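Workshop notebooks > Place-setting cell > March > Friday entry

Present: İlker Çetinkaya (packing line), Sibel Ertürk (cell supervision, author of this entry). Start 7:40 a.m.

Purpose of the entry. The Domari catering account has asked that the napkin-and-cutlery setting be prepared by the cell for the early shift. Until now the settings were laid by hand at the long table by two people from the packing line. This entry records the state of the work and the arrangements agreed for staff.

Work at hand. The setting is a pink paper napkin turned to a diamond, with yellow plastic cutlery laid lengthwise on it. The spoon is to the left of the fork, and both heads point away from the arms. The Girard work instruction, written for hand laying, says only that pieces are to be "neatly placed." That wording was sufficient for an experienced person and is of no use to the cell. İlker has been asked to write down what he accepts and what he sends back, including how far a spoon may reach past the edge of the napkin before the setting is refused.
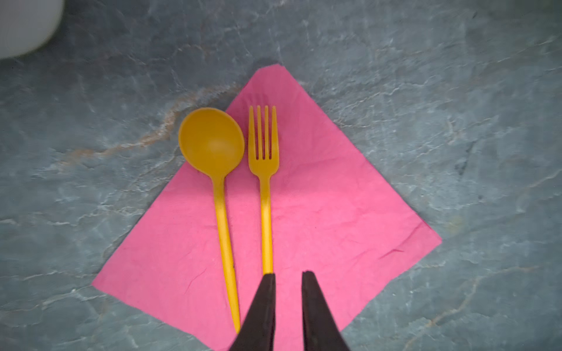 Who decides whether a setting is good enough to leave the cell?
The person on shift decides. The cell may flag a setting, but release stays with packing line staff, and their decision is entered in the shift log under their own initials.

Staffing. The two hand-laying positions are not withdrawn. From next month one becomes cell attendant and the other moves to final packing, with a change of places at midshift. İlker raised the point that the attendant's work is quieter and involves more standing and watching, and that people who are used to talking across the long table will notice the difference. I have noted this and agree with it. The attendant's station is to be set within speaking distance of final packing. A stool has been requested through Zevum.

Training. Each attendant receives 40 minutes at the cell with İlker before working alone. The session covers stopping the arms, clearing a dropped piece, squaring a napkin and restarting. It is held in paid time. Staff who prefer to remain on final packing may say so to me without giving a reason.

Observations on the work. Thin pieces lying parallel and close together remain the most difficult part of the job. By hand, a person separates them with a fingertip without looking. At the cell the spacing has to be correct before the gripper comes down, and the attendant will spend a good part of the shift attending to spacing.

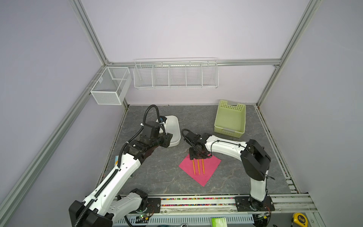

The same applies to the napkins. A fold or crease that a hand would smooth in passing has to be caught beforehand, so the stack should be checked when it is opened. İlker proposes rejecting the top sheet of every new pack. Agreed for a trial period, with the rejected sheets kept for cleaning use.

Housekeeping. The side gutters are to be brushed out at the end of each shift. This task was previously assigned to no one and is now the attendant's.

Open points.
- Written acceptance limits for spoon and fork position (İlker).
- Revised wording for the Girard instruction, once the limits are available (Sibel).
- Reply from Nulevetti on whether the attendant grade carries the same shift allowance as hand laying. Staff have asked twice. No one is to be moved until the answer is received in writing.

Entry closed 11:15 a.m. S.E.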